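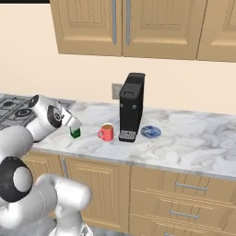
Wer trägt künftig die Kosten für verlorenes Mehrweggeschirr?
Die Kosten trägt die Abteilung, die das Geschirr bei der Hausverwaltung ausgeliehen hat; bei allgemeinem Schwund in den Etagenküchen wird der Sachmitteltitel der Verwaltung belastet.

Protokoll der Sitzung des Arbeitskreises Mehrweg und Küchenordnung
Verwaltungszentrum Neden, Standort Nemska

Zeit: Mai, 14:00 bis 16:10 Uhr
Ort: Besprechungsraum im Erdgeschoss, Standort Nemska
Sitzungsleitung: Ademir Dantas
Teilnehmende: Vertretungen der Hausverwaltung, der Beschaffungsstelle, der Personalvertretung, der Abteilungen Bau und Soziales sowie der Arbeitssicherheit
Entschuldigt: Abteilung Finanzen (schriftliche Stellungnahme liegt vor)
Protokoll: Geschäftsstelle

TOP 1 Eröffnung, Beschlussfähigkeit, Tagesordnung

Herr Dantas eröffnet die Sitzung um 14:00 Uhr und stellt die ordnungsgemäße Ladung sowie die Beschlussfähigkeit fest. Die Abteilung Soziales beantragt, den Punkt „Leihgeschirr bei Veranstaltungen mit externen Gästen“ vor dem Punkt „Küchenordnung“ zu behandeln. Dem wird ohne Gegenstimme entsprochen. Die geänderte Tagesordnung ist damit angenommen.

TOP 2 Genehmigung des Protokolls der letzten Sitzung

Die Arbeitssicherheit bittet um Berichtigung unter TOP 5. Der Satz „Die Wasserkocher werden jährlich geprüft“ ist zu ersetzen durch „Die Wasserkocher werden in die wiederkehrende Prüfung ortsveränderlicher Betriebsmittel aufgenommen“. Mit dieser Änderung wird das Protokoll bei einer Enthaltung genehmigt.

TOP 3 Bericht der Beschaffungsstelle

Die Beschaffungsstelle berichtet über den Stand der Umstellung von Einweg- auf Mehrwegbecher. Der Rahmenvertrag mit der Firma Skimar wurde fristgerecht unterzeichnet. Die erste Teillieferung über 600 Becher ist im Lager am Standort Nemska eingegangen und auf Vollständigkeit geprüft worden. Beanstandet wurden 216 Becher wegen unsauberer Kanten. Skimar hat die Reklamation anerkannt und kostenfreien Ersatz zugesagt; die Abholung der fehlerhaften Ware erfolgt auf Rechnung des Lieferanten. Ein verbindlicher Liefertermin für den Ersatz liegt noch nicht vor.

Die Personalvertretung fragt, ob die beanstandeten Becher zwischenzeitlich an die Abteilungen ausgegeben worden seien. Die Beschaffungsstelle verneint dies. Die betroffenen Kartons seien gesondert gelagert und gekennzeichnet.

Die Abteilung Bau weist darauf hin, dass in den Außenstellen weiterhin Restbestände an Einwegbechern vorhanden sind. Eine Vernichtung der Restbestände wird übereinstimmend abgelehnt. Sie sollen aufgebraucht werden, Nachbestellungen sind im Bestellsystem bereits gesperrt. Die Sperre greift nach Auskunft der Beschaffungsstelle auch bei Sammelbestellungen. Ausgenommen bleiben medizinisch begründete Bedarfe des Sanitätsraums.

Der Arbeitskreis nimmt den Bericht zur Kenntnis.

TOP 4 Leihgeschirr bei Veranstaltungen mit externen Gästen

Die Abteilung Soziales führt aus, dass bei den Informationsnachmittagen regelmäßig Geschirr aus den Etagenküchen entnommen und nicht oder an falscher Stelle zurückgegeben wird. Private Tassen der Beschäftigten seien davon ebenfalls betroffen. Es wird angeregt, für Veranstaltungen einen eigenen Bestand vorzuhalten, der sich vom übrigen Geschirr eindeutig unterscheiden lässt.

In der Aussprache werden folgende Gesichtspunkte vorgetragen:

Die Hausverwaltung hält eine zentrale Ausgabe für durchführbar, sofern die Anmeldung spätestens am Vortag erfolgt. Kurzfristige Anforderungen könnten nur bedient werden, wenn die Ausgabestelle besetzt ist.

Die Personalvertretung legt Wert darauf, dass privates Geschirr weiterhin in den Küchen aufbewahrt werden darf. Eine Haftung des Hauses für private Gegenstände werde nicht erwartet, wohl aber ein deutlicher Hinweis an die Veranstaltenden, dass deren Verwendung unzulässig ist.

Die Abteilung Finanzen teilt in ihrer schriftlichen Stellungnahme mit, dass für die Anschaffung im laufenden Haushaltsjahr höchstens 1.850 Euro zur Verfügung stehen. Eine Überschreitung sei auch bei Deckung aus anderen Titeln gesondert zu beantragen. Gegen eine Beschaffung über den bestehenden Rahmenvertrag bestünden keine Bedenken.

Ein Pfandsystem wird erörtert und wegen des Aufwands für die Barkasse verworfen.

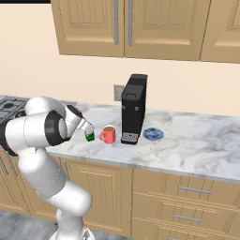
Grüner Becher und Tasse mit Henkel auf der Arbeitsplatte.

Beschluss zu TOP 4: Die Beschaffungsstelle wird beauftragt, im Rahmen der genannten Mittel einen gesonderten Veranstaltungsbestand zu beschaffen. Die Ausgabe erfolgt durch die Hausverwaltung gegen Unterschrift der veranstaltenden Abteilung. Verluste werden dieser Abteilung intern in Rechnung gestellt. Der Beschluss ergeht einstimmig.

TOP 5 Neufassung der Küchenordnung

Herr Dantas stellt den Entwurf vor, der den Mitgliedern mit der Einladung zugegangen ist. Die bisherige Fassung enthält keine Regelung zur Verantwortung für die Spülmaschinen und verweist in mehreren Punkten auf Dienstanweisungen, die außer Kraft getreten sind.

Zu Abschnitt A (Geltungsbereich) wird klargestellt, dass die Ordnung für sämtliche Etagenküchen am Standort Nemska und in den Außenstellen gilt. Die Kantine ist nicht erfasst, dort gelten die Regelungen der Pächterin.

Zu Abschnitt B (Reinigung) erläutert die Hausverwaltung die Leistungen der Firma Cieślak. Vertraglich geschuldet sind die Reinigung der Böden, der Arbeitsflächen und der Spülbecken sowie die Leerung der Abfallbehälter. Das Ein- und Ausräumen der Spülmaschinen gehört nicht zum Leistungsumfang. Auf den Arbeitsflächen abgestelltes Geschirr wird von den Reinigungskräften nicht entfernt; die betreffende Fläche bleibt in diesem Fall ungereinigt. Die Abteilung Bau hält dies für unbefriedigend und fragt nach den Kosten einer Vertragserweiterung. Die Hausverwaltung sagt zu, bei Cieślak ein unverbindliches Angebot einzuholen, weist jedoch darauf hin, dass eine Erweiterung erst zum nächsten Vertragsjahr möglich wäre.

Zu Abschnitt C (Spülmaschinen) wird kontrovers beraten, ob ein wöchentlicher Dienstplan verbindlich vorgeschrieben werden soll. Die Personalvertretung spricht sich gegen eine verbindliche Vorgabe aus und verweist auf Teilzeitbeschäftigte und Beschäftigte im mobilen Arbeiten, die bei einem starren Plan benachteiligt würden. Die Abteilung Soziales befürwortet einen Plan, da freiwillige Absprachen in ihrem Bereich mehrfach gescheitert seien. Als Ergebnis wird festgehalten, dass jede Etage eine eigene schriftliche Regelung trifft und diese in der Küche aushängt. Kommt innerhalb von 4 Wochen nach Inkrafttreten keine Regelung zustande, legt die Hausverwaltung einen Plan fest.

Zu Abschnitt D (Kühlschränke) besteht Einvernehmen, dass verdorbene Lebensmittel ohne vorherige Ankündigung entsorgt werden dürfen. Behältnisse sind mit Namen zu versehen. Die Arbeitssicherheit bittet, den Hinweis aufzunehmen, dass Arbeitsstoffe und Reinigungsmittel auch vorübergehend nicht in Kühlschränken gelagert werden dürfen. Dem wird gefolgt.

Zu Abschnitt E (Mehrweggeschirr) wird die Formulierung „Das Geschirr ist pfleglich zu behandeln“ beibehalten. Ergänzt wird, dass Hausgeschirr das Gebäude nur mit Zustimmung der Hausverwaltung verlassen darf. Angeschlagene Tassen und gesprungene Becher sind auszusondern und der Ausgabestelle zu melden, damit der Bestand fortgeschrieben werden kann.

Beschluss zu TOP 5: Die Küchenordnung wird in der geänderten Fassung mit einer Gegenstimme angenommen und der Verwaltungsleitung zur Inkraftsetzung vorgelegt. Die Personalvertretung behält sich eine förmliche Stellungnahme zu Abschnitt C vor.

TOP 6 Information der Beschäftigten

Die Geschäftsstelle wird die neue Küchenordnung im Intranet veröffentlichen und als Aushang bereitstellen. Die Abteilung Bau bittet um eine Fassung in Großdruck. Eine Übersetzung ins Englische und Polnische wird geprüft. Auf eine gesonderte Informationsveranstaltung wird verzichtet; Rückfragen können an das Postfach des Arbeitskreises gerichtet werden.

TOP 7 Verschiedenes

Die Arbeitssicherheit erinnert daran, dass Mehrfachsteckdosen in Küchen nicht hintereinandergeschaltet werden dürfen. In der Küche des Archivs wurde eine solche Verkettung festgestellt und beseitigt.

Die Hausverwaltung teilt mit, dass die Entkalkung der Kaffeemaschinen im Erdgeschoss noch aussteht. Der Auftrag ist erteilt.

Die Abteilung Soziales regt an, das Thema Trinkwasserspender in der nächsten Sitzung zu beraten. Die Beschaffungsstelle wird hierzu eine kurze Übersicht der Miet- und Kaufmodelle vorbereiten.

Offene Aufgaben

Liefertermin für die Ersatzware bei Skimar klären: Beschaffungsstelle
Veranstaltungsbestand beschaffen: Beschaffungsstelle
Vordruck für die Ausgabe gegen Unterschrift erstellen: Hausverwaltung
Unverbindliches Angebot bei Cieślak einholen: Hausverwaltung
Reinschrift der Küchenordnung und Vorlage an die Verwaltungsleitung: Geschäftsstelle
Stellungnahme zu Abschnitt C: Personalvertretung

Der Termin der nächsten Sitzung wird von der Geschäftsstelle schriftlich mitgeteilt. Herr Dantas schließt die Sitzung um 16:10 Uhr.

Für die Richtigkeit:
gez. Ademir Dantas, Sitzungsleitung
gez. Geschäftsstelle, Protokollführung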